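Jarnoter Publishes Practice Guide for Two-Arm Handling of Soft Goods

New guide sets out how simulated work cells should be built, run and reported before any hardware is switched on

TRATBERG, August – Jarnoter today released its Practice Guide for Two-Arm Handling of Soft Goods, a set of working rules for laboratories and plant engineers who test fabric handling in simulation. The guide contains 30 requirements in 11 chapters and is open for use at no charge. It replaces the interim notes issued to member laboratories last year.

Soft goods remain a difficult class of object for automated handling. A garment changes shape each time it is touched, and results from one laboratory have often been hard to compare with results from another. The guide responds to requests from members for a common way to describe the starting state of a cloth item, the point of grasp and the conditions under which a trial is accepted.
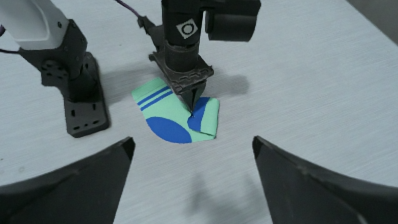
Under Chapter 3, each trial record must name the item, its starting position on the work surface and the arm assigned to make first contact. Where a second arm shares the surface, its permitted working zone must be written down before the trial begins. Records that leave out any of these entries may be kept for internal use but may not be counted toward a published success rate.

Chapter 5 covers shared workspace. It requires a minimum separation between arms to be declared for every phase of a task, and it requires the simulation to stop and log the event when that separation is lost. Operators may not delete stopped trials from the record.

"Our members asked for rules they could apply on an ordinary working day," said Matilde Loureiro, Director of Standards at Jarnoter. "A reader should be able to pick up a trial report from another laboratory and know exactly what was attempted, and under what limits." 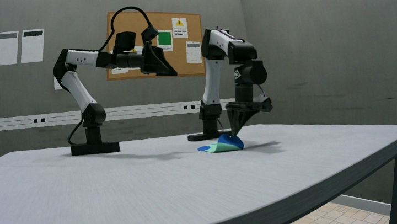

The draft was reviewed over two rounds by member laboratories and by engineers from Londoño and Pineck. Reviewers submitted 119 comments. The largest share concerned the wording on grasp points and the treatment of partial lifts, and both sections were rewritten before approval.

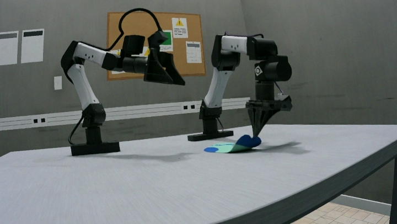

Chapter 7 defines the idle arm and the rules that apply to it. An arm with no assigned action must hold a declared posture until the task calls for it. In a fold trial, one gripper may pinch the edge of the cloth and raise a corner while the other stays open, holding nothing. The guide treats both arms as active for the purpose of separation limits, and both must appear in the trial log.

Jarnoter tested the requirements in 380 simulated trials before publication. Full trial logs are available to members on request.

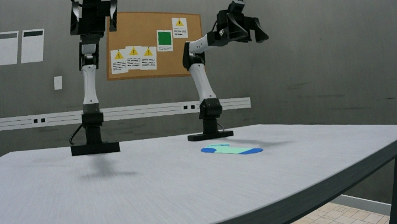 Cloth item flat on the work surface, with both grippers raised.

The guide takes effect for member laboratories on publication. Reports already in preparation may be completed under the interim notes, provided the version used is stated on the first page. Comments on the text may be sent to the Jarnoter standards office in Tratberg.

About Jarnoter
Jarnoter is a membership body that prepares practice guides and test methods for automated handling. Its members include laboratories, equipment makers and system integrators.

Media contact: Standards Office, Jarnoter, Tratberg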